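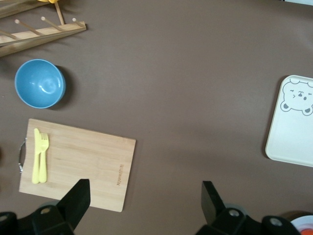
Table layout, wrist view. Rack and blue bowl on the left, knife and fork on the board, bear tray on the right.

9/30/24

OK, back on the kitchen chores after way too long on the bin sorting (which I never want to talk about again). Goal for the week is the same one we wrote on the whiteboard in March: clear a small table after a kid's meal, put things where they go, don't break anything, don't need a person. Three out of four would make me happy!

Started with the cutlery. The fork and knife are thin plastic and they lie nearly flat on the board, so the fingers have very little to get hold of. Yannick's trick is to come in low, touch the board, back off a hair and then close. It works on the knife. On the fork it picks up the knife too if they're touching, and then the planner thinks it has one object and gets very confused at the bowl. Ran 28 tries on the fork by itself, 8 clean picks. Ugh. Same fork with the knife moved well away did a lot better, so I'm fairly sure the grasp is fine and it's the segmentation that lumps the two together. They're the same yellow, what did we expect.

Bowl is good. Rim grasp, lift, carry, set down, five for five before lunch. I'd let it do the bowl in my own kitchen.

Rack is the one I keep putting off. Sliding a plate between pegs means getting the angle right and then letting go gently, and we're still dropping from too high. Yasaman thinks we should teach it to lean the plate on a peg first and let it settle. I think she's right but I want to see it in the Mivo sim before we go chipping things.

Tray: skipped today. The low rim is no fun with these fingertips and Gunther has softer ones on order from Stüber.

Jana asked over coffee whether any of this is ready for the Tretulora people, who want a demo in a real break room. My answer was no – one item at a time, sure, but a whole table with stuff touching other stuff, not yet. A person does this in under a minute without looking! We're slower than that on a single fork. I do think the gap is smaller than it was in March, when we couldn't find the bowl half the time.

To do:
– relabel the touching-cutlery clips, Jannik has the first 2,000 on the Fultus drive
– lower the release height at the rack and log it properly this time
– try pushing the fork sideways to separate it before grasping
– re-zero the gripper, the left finger felt a touch late closing
– ask Gunther when the fingertips ship

Leaving the layout as it is so Yasaman can start from the same spot. Please don't tidy it, I mean it.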